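She was 80 when she married for the second time, and she still laughs when she gets to the part about the bus to Jarkarley. "I only sat by him because the heater worked on that side," she says, pouring me more coffee than I asked for.

They courted for 3 years, mostly over cards and soup, and her 5 grandchildren teased her through all of it.

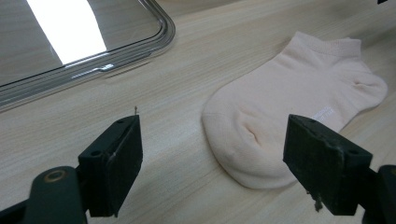
BRIGGS, September 2020

"He asked me at the kitchen sink," she goes on, "and I said let me dry my hands first, dear, and then I'll tell you yes."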